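Reference » Robotics » Test Methods » Semby Gripper Comparison

Semby Gripper Comparison

The Semby Gripper Comparison is a procedure for testing robot grippers against one another on ordinary household objects. It was developed at the Broltcombe Institute by a group led by Oratile Ngubane and Leopoldo Contreras, and is used mainly by small laboratories that need to choose a gripper before committing to a longer program of work. The procedure is carried out first in simulation and then, for grippers that pass, on a physical arm.

Background

Earlier trials at Broltcombe had relied on machined blocks and cylinders. Graciela Aravena, who reviewed the results, noted that grippers with similar scores on blocks often behaved very differently when given soft or thin items. A revised object list was drawn up in March and included containers, writing tools, sports balls and crumpled sheet material. The name Semby comes from the software used to build the simulated rooms.

Procedure

Each gripper is mounted on the same arm model and driven by the same controller. The arm is fixed at one side of a table, and the objects are placed within its reach in a mixed arrangement, with an open box present in some layouts. The gripper must approach a named object, close on it, lift it clear of the table and hold it. Objects that are not being tested stay in place, so that the approach path is judged along with the grip.

A full comparison consists of 300 attempts for each gripper. Layouts are changed between attempts according to a fixed list, and all grippers receive the same list in the same order. An attempt is recorded as a failure if the object drops, if a neighboring object is knocked over, or if the controller stops the arm because of excess force.

Grippers compared

The first published comparison covered 2 designs. The Britis is a plain gripper with two rigid fingers that move toward each other in a straight line. The Iyamu also has two fingers, but each carries a flexible pad that bends around the object as the grip tightens. Both were tested on a Franka Emika arm model in simulation.

The Britis gave the more even results on hard objects and was quicker to close. The Iyamu did better on crumpled and slippery items, although its wider fingers made it harder to reach objects standing close together. Neither design was reliable with pens lying flat on the table, and the authors recommended that this task be scored separately.

Cameras and control

Two camera positions are allowed, one fixed above the table and one on the wrist. Amancay Quezada found that the wrist view improved the final approach but was of little use once the fingers had closed around a small object. Later versions of the procedure require the camera position to be stated with every score. Controller settings must also be reported, in particular the closing speed and the force limit.

Reception

The procedure has been praised for its low cost, as the simulated stage needs no special equipment. Iestyn Morgan criticized its treatment of soft materials, arguing that simulated bags and cloth fold too regularly to stand in for real ones. The Broltcombe group accepted the point in part and now treats soft object scores as provisional until they have been repeated on a physical arm. Nearly 4,000 recorded attempts have since been added to the shared results archive, most of them from the simulated stage.
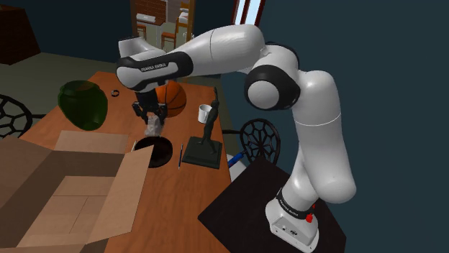 Scores in the archive are listed by gripper and by object type, and no overall ranking is given. Entries made before the change in camera rules are kept in a separate table and should not be compared directly with later ones.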